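Hovance Football Club
Minutes of the Player Development Meeting
Held in the clubhouse, upstairs room

Present: nine members of the football staff. Apologies: two.

1. Minutes of the last meeting
Agreed with one correction. The under-18 fixture listed as away at Wonar was a home game.

2. Loan players
Three players are out on loan. The midfielder at Hilletti has played 966 minutes in the league and one cup tie. Hilletti would like to keep him to the end of the season. Agreed, provided the recall clause stays in.
The goalkeeper at Wonar has not started since September. The meeting discussed bringing him back and sending him somewhere he will play. The head of recruitment will call Wonar and report by email.
The third player, Stankevičius, has a hamstring strain and is back at Hovance for treatment. His loan is paused, not ended. Wages are to be split as in the agreement.

3. Under-18s
Squad size is 31, which the coaches think is too many for one training group. It was proposed to split the group for two sessions a week. Carried, one against. The vote against was over pitch time, as the lower pitch is already shared with the women's team.

4. Training pitch
The drain behind the north goal is blocked again. A quote has been asked for. Until it is fixed, sessions on that half are limited to 60 minutes.

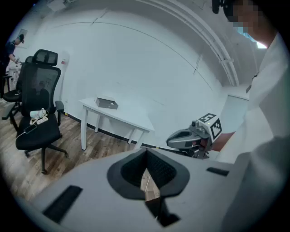 Page last changed: 2021-12-29

5. Contracts
Two first-year professionals have deals ending this summer. One will be offered a further year. A decision on the other was put off until the coaches have seen more of him in the reserve league.

6. Travel
The coach for the Hilletti away game will leave half an hour earlier than listed. Parents of under-18 players to be told by text message.

7. Any other business
Training bibs are short in the small size. The kit room will order more.
The physio room key must be signed out and back in.

Next meeting: after the second Wonar fixture, same room.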